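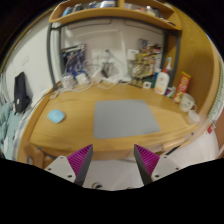 Desk with the grey mat on it and the shelf above

Is a desk mat doing anything for a wood top, or is it just one more thing to buy?

I moved into a furnished room at Andthorpe in January and the desk has a honey-colored wood top with a shelf running over the back of it on dark metal posts. Everyone I mention this to says I need a mat or I'll lose my deposit. So I put down a light grey one. It covers the middle and leaves plenty of bare wood on both sides, which makes me wonder what exactly is being protected.

My doubts, in the order they came to me:

I write by hand maybe an hour a day. The rest is a laptop, and the laptop has rubber feet.

The product page for mine (Letix, the plain one) says it "shields and revives natural wood." I don't see how a mat revives anything. It also says to lift it every 10 days so the wood can breathe. The wood in question has been dead for a while, so I'd like to hear from somebody who isn't selling mats whether that matters.

The other thing is the shelf. It has filled up with bottles and boxes, and if something leaks or falls from up there I doubt it will aim for the mat. Would I be better off clearing the shelf and forgetting the mat? The lease says "surfaces to be returned free of marks" and does not say what a mark is.

Please don't tell me to get a glass top. I've priced one and no.

Posted by Stefaniia Kushnir

grarlow_finishes

I've refinished desks for 13 years, so take this from the person who gets the call afterward. A mat helps with two things, pen dents and the dull patch you get where your wrists rub. If you write for an hour a day, then yes, you will get dents, mostly from ballpoint on a single sheet of paper. Softer finishes show it within a few months.

What a mat doesn't help with is light. A honey-toned top can change color in daylight, and the part under the mat will change slower. Leave it in one spot for a couple of years and you may pick it up and find a rectangle. I have seen landlords charge for the rectangle. So the advice to lift it is half right, but breathing has nothing to do with it. Shift it a few inches now and then, and wipe under it when you do, because grit trapped under a mat scratches the finish worse than a laptop would.

Also check what the underside is made of. Some vinyl and rubber backings can soften a lacquer or leave it tacky. If the page won't say what the backing is, I'd be suspicious. Put a corner of the mat on some out-of-the-way part of the top for 8 days with a book on it and look at the spot in good light before you trust it. A week proves very little about a year, but it will catch the really bad ones.

As for the shelf, I agree with you. Most of the ruined tops I see are from liquids, and nail polish remover and perfume are the worst. Keep anything with alcohol or acetone in a tray with a lip, or somewhere that isn't over wood at all.

tenpenny948

just use the mat, they're cheap. I had one all through school and got my whole deposit back

Stefaniia Kushnir

Did they look at the desk, though? My last place gave me the full deposit back and I'm fairly sure they never opened the door.

tenpenny948

no idea, I wasn't there

mossandmortar

I'd put less faith in mats and more in paperwork. Before you do anything else, take everything off the top, photograph the bare wood from both ends with the lamp on low so scratches show, and email the pictures to the office. Do it at nine in the morning or whenever the light comes in sideways. If there's already a ring or a dent, ask them to confirm in writing that they've got it.

I don't agree that moving the mat around is worth the bother for a one-year lease. How fast a top changes depends on the wood, the finish and the window, and plenty of "honey" desks are just stained that color. Could go darker, could go lighter, could do nothing you'd notice. Set a sheet of cardboard on a bare bit near the window for a month and see for yourself.

And keep a cloth in reach. A spill wiped up in ten seconds is usually nothing. It's the one you find after a weekend away that costs money.

Stefaniia Kushnir

Thanks, both of the long ones. I've written to Letix to ask what the backing is and got a reply telling me it is "premium," so the corner test it is. The bottles are going in a tray tonight. I'm still not convinced about the mat but it can stay until the lease is up.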